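Workshop notebook, Prito building, ground floor
December, entry begun 9.40 a.m.

Carpet and floor survey, continued from the previous page. The purpose of this entry is to record the condition of the grey carpet before the Bemer shelving is delivered, and to settle where the shelving may stand. Colleagues using the room in the meantime are asked to leave the chalk marks by the door in place.

The carpet was vacuumed before work began. The supplier's sheet gives a permitted load of 325 kg for each shelving bay when fitted with the wide feet. The narrow feet supplied with the first order are not to be used on carpet and have been returned to the store cupboard.

The long wall was measured twice with the steel tape, and both readings came to 2,083 mm between the door frame and the pipe casing. A clearance of 200 mm is to be kept at the casing end so that the valve can be reached. The remaining width will take the Bemer bays as drawn, without alteration. The Hetow plan still shows the older dimension and should be corrected before it is issued again.
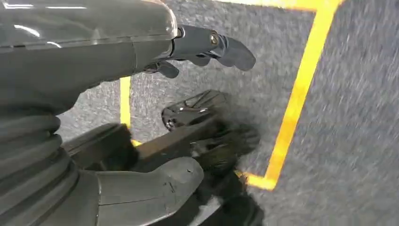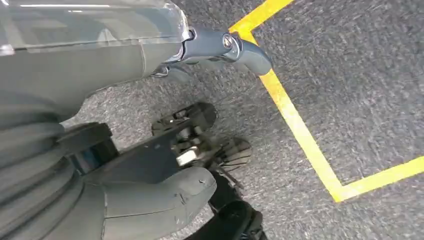
Ground floor room, morning of the survey. Grey carpet visible in the first picture.

Adhesive: the Jurić tape was tried on an offcut and lifted cleanly after 2 hours, leaving no residue on the pile. It is approved for marking out. The general-purpose tape left a faint line on a second offcut and is not approved.

The carpet seam near the door has begun to rise. It was pressed down by hand and will need proper attention from the flooring contractor. No shelving foot is to be placed on the seam, and trolleys should be taken over it slowly until the repair has been made.

Outstanding:
Corrected plan to be printed at the larger size.
Wide feet to be checked against the delivery note.
Offcuts to be labelled and kept with this notebook.
Date for the seam repair to be entered here once confirmed.

Entry closed 11.15 a.m.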